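Hellero Snack Refill Club — Frequently Asked Questions

Updated in November. If your question isn't covered, use the contact form at the bottom of any page on this site.

JOINING AND PAYING

What is the refill club?

Members order dry snacks by weight and get them in returnable bags. You keep your own jars at home and fill them from the bags. We sell cookies, crackers, puffed snacks, dried fruit, nuts and a few kinds of candy. We don't sell anything that needs a refrigerator.

Do I have to be a member to order?

Yes. Membership is free, but we need an address and a payment card on file so we can charge the bag deposit. The deposit comes back to you when the bags do.

How many members are there?

The club has 1,811 households in Girkine and Hutchins together. We stop taking new members at 3,000. After that there will be a waiting list.

Can I cancel?

Any time before noon on the day before your pickup. Orders canceled later than that are packed already and will be charged. Log in, open "My orders" and choose "Cancel". Closing your whole account takes one more step, and you have to return your bags first.

JARS AND STORAGE

Do I need to buy your jars?

No. Any clean container with a lid that closes tightly will do. We do sell jars at the Hutchins counter, but the ones you save from pasta sauce work fine once the smell is out of the lid. Baking soda and warm water overnight usually takes care of it.

Can I keep different snacks in the same jar?

You can, but crisp things go soft next to moist things. Cookies and puffed snacks get along for a few days. Dried fruit gives off moisture and is better in a jar by itself unless you plan to finish the mix soon.
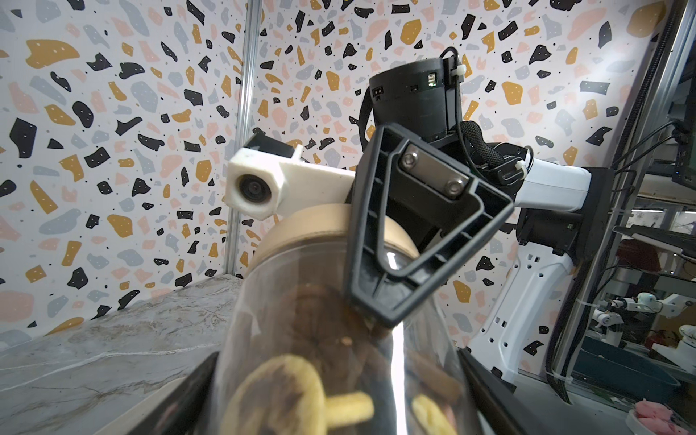
How long do things keep?

Every bag has a use-by month on the tag. Copy it onto a piece of tape and put the tape on the jar, or you will forget. Nuts go stale first, then puffed snacks. Plain hard cookies last the longest. In a warm kitchen, take a couple of weeks off whatever the tag says.

How do I clean a jar between refills?

Wash it with dish soap and hot water, rinse, and leave it open until there is no water left anywhere, including in the threads and under the rim. Overnight is best. Plastic jars may not be safe in the dishwasher, so look for a mark on the bottom. These marks are often small and hard to read.

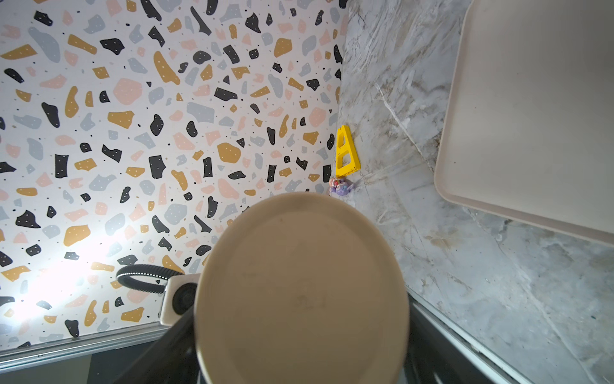
If you can't make one out, wash by hand. Don't use scouring pads on clear plastic. The scratches hold crumbs and oil, and the jar will never look clean again. Lids with a paper or foam liner should be wiped, never soaked.

What about pantry moths?

We freeze all our nuts and dried fruit before packing. If you find moths anyway, empty the whole shelf, throw out anything open, vacuum the corners and tell us which order the food came from. We refund the full order. Please don't return the food itself.

ORDERING FOR A GROUP

Can I order for an office or a party?

Yes. Choose "Group order" at checkout. We need 2 days' notice for most items and more in the weeks before the holidays. Group orders are picked up from the Herkaneck warehouse, where there is room to park.

Do you rent serving pieces?

We lend trays, scoops and tongs at no charge with any group order. 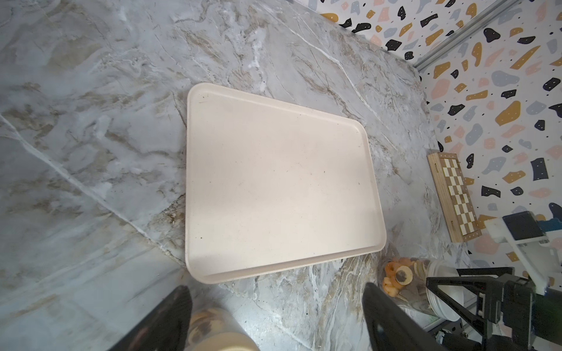
They are due back within a week. Please wipe them off before you return them. We wash everything again, so a few crumbs are no problem, but dried-on chocolate is. A lost or cracked tray is charged to the card on file at cost.

How much should I order per person?

A handful or two each if there is a meal, twice that if there isn't. People eat more when there is something salty out, so if you order only sweets you can go lower. Leftovers keep, and we don't take them back.

What's the easiest way to set out a mix?

Pour it onto a flat tray with a rim and spread it by hand or with a scoop. A bowl hides the good pieces at the bottom and people dig for them. Pour slowly, and low, or the lighter pieces will bounce off.
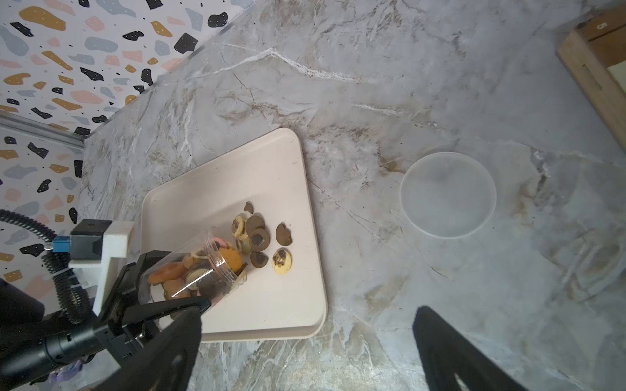 Cookies and dried fruit, from jar to tray.

Can you leave out an ingredient?

We can leave any item out of a mix, but everything is packed in the same room and we can't promise that a bag is free of nuts, wheat, milk or soy. Anyone with a serious allergy should not eat our food.

PICKUP

Where and when do I pick up?

Girkine and Hutchins are open for pickup from 3 p.m. to 7 p.m. Herkaneck is for group orders only and closes at 5 p.m. Your confirmation email says which shelf your order is on. Bring your empty bags — all of them, even torn ones.

What if I miss my pickup?

We hold it until closing the next open day. After that it goes to the food pantry and there is no refund.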